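Cleaning out an old Dell tower, do I take the power supply out or leave it be?

Posted in Home Computers, May
2,165 views

Zosau

Hello all, first time asking here so please be gentle. My mum has handed down her old Dell desktop, which sat on the carpet beside her sewing table in Donilville for more years than either of us would care to admit. It still starts up, bless it, but it sounds like a hairdryer and it smells a bit dusty when it's been going for a while. I'd like to give it a proper clean before my daughter has it for her homework.

I've laid it on its side on the dining table and got the side panel off, which was easier than I was expecting. The fluff I can see I'm happy to deal with. What worries me is the power supply, that grey box with the big white label. Should I be taking it out and opening it up to get at the fan? And does the plastic cage next to it have to come out first? I've got a can of Brindico air duster, a soft paintbrush and a set of little screwdrivers that cost me 29 dollars, so I'd like to think I'm equipped.

Toshiko Minami

Good on you for giving the old thing another go! I've done a fair few of these for family and neighbours and they're lovely machines to practise on, so don't be nervous.

First things first, switch it off, pull the cord out of the wall, and hold the power button in for a few seconds. Then touch a bit of bare metal on the case before you go near anything green.
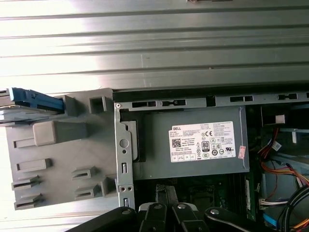
Now, the power supply. Please don't open it, whatever anyone's cousin says. There are parts inside that can hold a nasty charge well after it's unplugged. You can clean it perfectly well with the lid on: hold the fan blades still with the end of your paintbrush and give it short puffs through the vents, keeping the can upright. Do it outside if you can, your dining table will thank you.

The plastic cage is where the drives go, and I'd leave it where it is unless the dust is really packed in behind it. If you see a blue latch on yours, Dell tends to use blue for the bits you're meant to handle, so that's the place to start looking. Have a peek at the manual for your model before you pull on anything though, as they changed the layout quite often. And take a photo of the cables on your phone before you unplug a single one. I skipped that once and spent a whole evening with a torch in my teeth.

Shawky

just vacuum it, did mine with the brush attachment and it was fine

Toshiko Minami

I'd go easy with the vacuum, Shawky, they can build up static around the nozzle. Fine for the table afterwards!

Zosau

Thank you both so much. Lid staying firmly on, then. I'll take it out to the back step after lunch and do it there, and I'll let you know how loud it is once it's all back together.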